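Cold drinks at Sidby: what changes when the building shop reopens 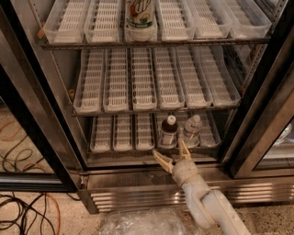 Workplace Services | Food and Vending

The ground floor shop at Sidby closes for refitting at the end of this week and reopens in October. Until then, cold drinks and snacks will be sold from the second floor kitchen, next to the mail room. Please read the notes below, especially if you order drinks for meetings or keep a balance on a staff card.

Opening hours

The second floor counter is open from 8 in the morning until 3 in the afternoon. Outside those hours the vending machines by the east stairs stay on as usual. The machine on the fourth floor has been out of order for a while and will be taken away. We are not replacing it, as the one on three is a short walk down the stairs and is hardly used after lunch.

Prices

Prices stay as they are through the refit. When the shop reopens, bottled drinks will go up by 12 cents each. The last change was made before the move from Pawłowska, and our supplier, Kellano, has raised its own prices twice since then. Coffee, tea and fruit are not affected.

Staff cards

Your card will work at the second floor counter, but you can't add money to it there. Use the payroll page or the machine in the lobby. Balances carry over to the new shop and do not expire. If you are leaving the company, ask for a refund before your last day. Refunds on cards with less than a dollar on them are now paid as well, which was not the case before.

Meeting orders

Kasun Navaratnam is taking meeting orders while the shop is closed. Send him the room number, the time, the number of people and a cost code. Orders without a cost code were let through in the past and then had to be chased at the end of the quarter, so they will be sent back from now on. He needs two working days for anything over 12 people. Large orders for the training room in Building 301 go straight to Kellano and need a week.

Empty bottles

The return bin has moved to the loading dock door. Rinse bottles and leave the caps on. The deposit money goes into the summer picnic fund, which stands at just over $500 after last year's carryover. Glass still goes in the gray bin in the kitchen. Several people have asked if they can bring bottles from home. You can, provided they carry the state deposit mark.

What people asked for

Thank you to everyone who filled in the survey. The most common request was for more drinks without sugar, followed by sandwiches that don't sell out before noon. Chaminda Sarkar has passed the full list to Kellano, and we expect an answer on sandwiches first. Plain sparkling water has already been added to the weekly order. Requests for hot breakfast can't be met in the new shop, as there is no extraction hood in that part of the building and the landlord has said no to putting one in.

Noise during the refit

Drilling is limited to before 9 in the morning. The lobby restroom will be closed for the first two weeks. Please use the ones on two.

Questions about cards go to payroll. For anything else, call the Workplace Services desk or stop by the mail room.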